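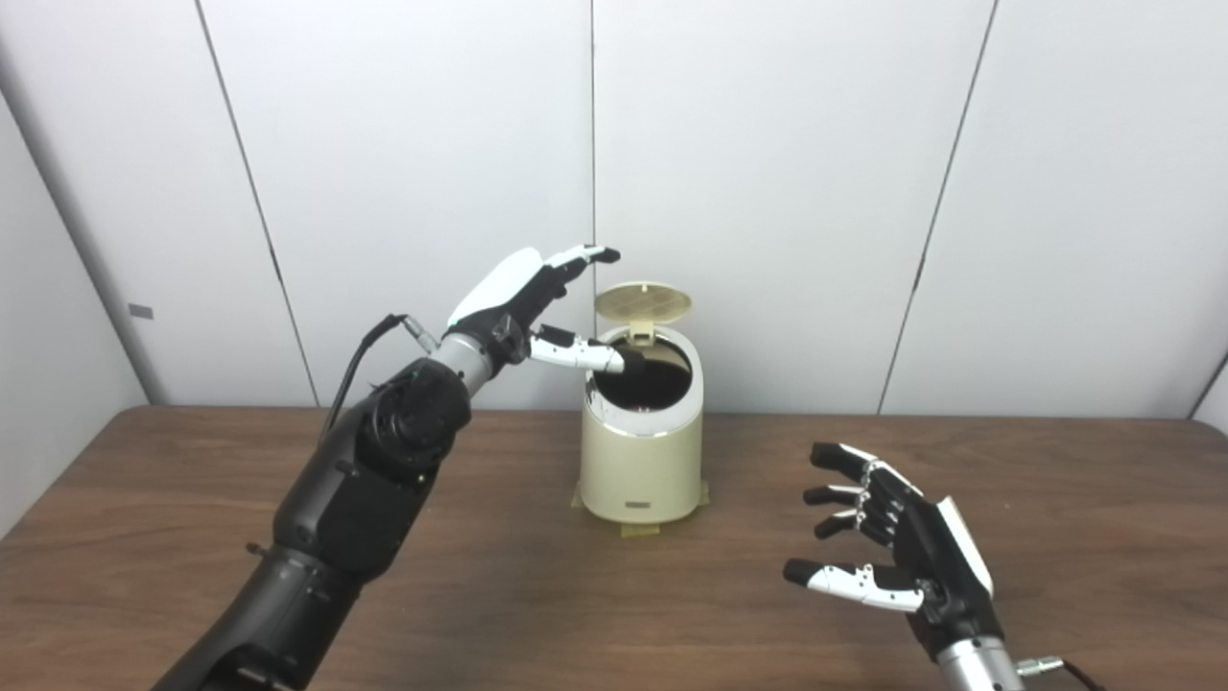

Small cream bin with the lid up, taped down on a wooden table.

Muvosham Home Help > Kitchen > Bins and food waste

Are tabletop bins any use, or just another thing to wash?

crumbtray38
I've ended up with one of these little cylinder bins with a flip-up lid, meant for sitting on the table or the worktop. The idea in our house is that peelings, teabags and apple cores go in there and it gets emptied at night. I have doubts. It takes up room where I'd like to put a chopping board, I can't see it holding a day's worth of anything, and I have a nasty feeling it'll smell by Sunday.

It also doesn't weigh much, so I've gone round the bottom with masking tape. I know how that looks. Before the tape it slid every time someone shut the lid. Will the tape wreck the table? It's wood, not new, and I don't want four pale stripes on it for the rest of its life.

Other half thinks it's marvellous. The blurb said "hygienic" and "odour free" and I don't believe a word of either. Has anybody had one for more than a month and kept using it? I'm not after a list of better bins, I've had enough of bins. I only want to know if it's worth keeping.

Replies (2)

sinksideview
Had one for 8 months. I came to it expecting to hate it and I'd say I'm now at grudging acceptance.

On the smell, ignore whatever it says on the box. A lid doesn't stop anything smelling, it saves the smell up and lets you have it all in one go when you open it. What does work is emptying it. Mine gets tipped out twice a day in hot weather and once a day the rest of the year. Teabags are worse than you'd think, as they leave brown water in the bottom and that's what goes sour. Squeeze them first or put them somewhere else. Fish and meat I wouldn't put in at all, they go straight out to the outside bin.

On size, these are no good for whole things. You will get told "pop your old fruit in there", and one past-it apple takes up more of the space than you'd believe. Two and you're off to the big bin anyway, so what was the little one for? Cut it up first or walk the extra few steps.

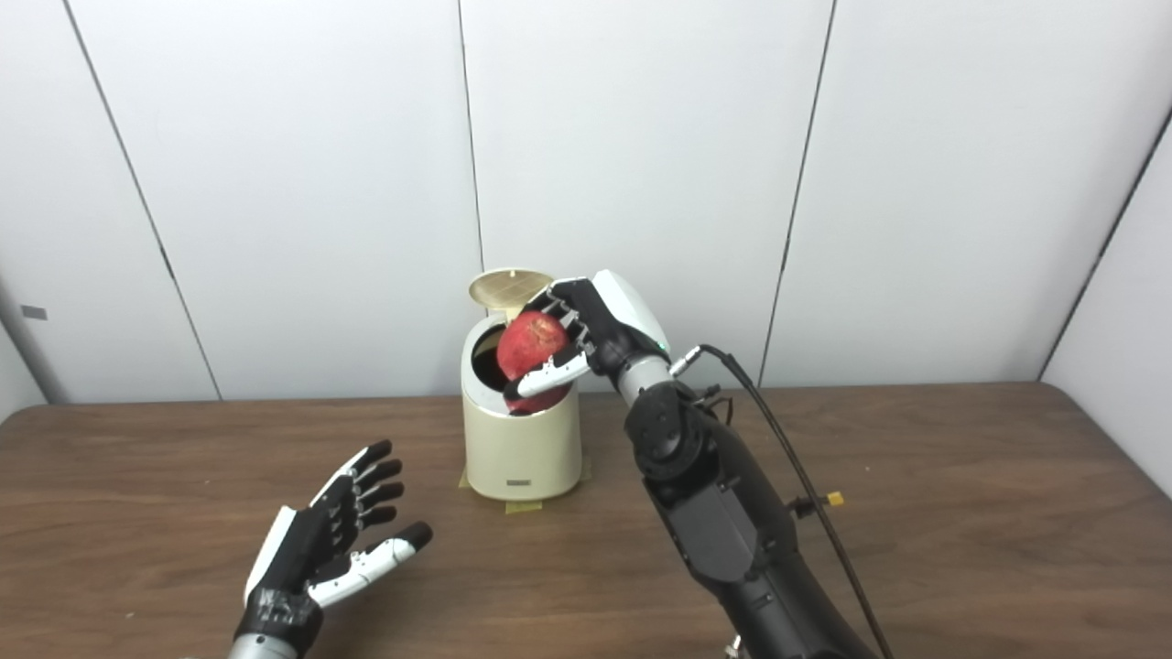 Do you need a liner in a bin that small?
A sheet of newspaper folded into the bottom does well enough for dry scraps, and for wet ones a small compostable bag saves you a wash.

I copied that pair off the help page on here as it's the only sensible bit on it. The rest is all about how a bin will change your mornings. I'd add that the bag has to fold over the rim a fair way or it drops in with the first lot of peelings, and then you're fishing about with your fingers. The Civadier ones are a decent length, though I think they're dear for what they are. I bought a roll of the cheap ones from the market in Irnau and they split if you looked at them.

As for the tape, I don't think it looks that bad. I'd be more bothered about what's getting under the bin. Water runs down the side when you wipe the lid, sits beneath it, and you never look because it's stuck down. Lift it now and then and dry the table. If you want something better, get a bit of that rubbery drawer mat and cut a circle to fit. It cost me next to nothing and the bin hasn't moved since.

Would I buy another? Not at full price. Would I chuck this one? No, it's handy when I'm peeling. It isn't "hygienic" unless you're the one making it so, and you could say the same about a saucepan.

oldformica
My view is you've been sold a jam jar with a hinge. We had a mixing bowl on the side for peelings for years. You tip it out, it goes in with the washing up, done. No liners, no lid to scrub, nothing to tape down.

But you asked about keeping it and not about bowls, so I'll try to be fair. My daughter has one and I've washed it often enough to have opinions.

The lid is where the muck goes. Anything with a hinge at the back collects a line of brown stuff that a cloth won't reach. Use an old toothbrush and washing up liquid, and do it weekly before it sets. If the lid has any pattern on it, go round that as well, because tea gets into the pattern and then it's a stain and not a splash. Cream is a daft colour for a bin in my opinion but they will keep making them.

A shiny rim shows every drip. Don't use anything gritty on it. I did on hers with some paste from Vishwakarma, the hardware shop near us, and took the shine off one side. I turned that side to the wall and I don't think she has noticed.

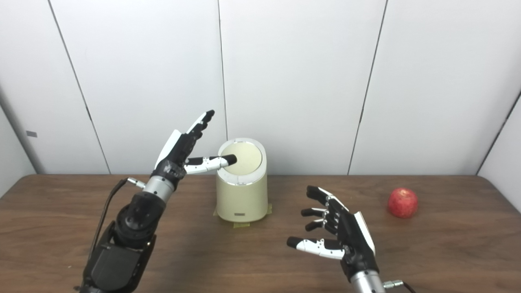

Lid down, masking tape on the table either side of the foot.

Regarding tape on wood: masking tape is made to come off, but it's made to come off soon. Leave it for days and the glue goes hard, leave it by a warm window and it goes harder. Pull it back low and slow, almost flat along the table, and don't yank it upwards. If it leaves a sticky line, try a dab of cooking oil on a rag, wait ten minutes, then wipe with a damp cloth and a drop of washing up liquid. Try it underneath the table first. I can't tell you what finish you've got and nor can anyone else on here, whatever they claim. If it's waxed the oil may leave a mark of its own. Pale stripes come from the wood round about darkening in the sun, and that takes a good deal longer than you've had it.

If yours slides when you shut it, look at how people are shutting it. Press down on the top of the lid gently and it has no reason to travel. If they're giving it a shove from the front it'll go backwards, tape or no tape. I bet it's the shove.

I'd give it until the end of May. Keep the bowl next to it and see which one you reach for.

crumbtray38
Thanks both. It's the shove. I watched this evening and it is definitely the shove, and it isn't me doing it.

I've ordered the drawer mat stuff and will get the tape up at the weekend, slowly, with the oil standing by. I'm still not convinced by the liners. Roughly 4 pence a bag sounds like nothing until you're changing it every night for something that began life as a potato skin, so I'll try the newspaper first. Teabags are banned from it as of now, which has not gone down well.

Bowl is out on the side next to it. So far I've used the bowl.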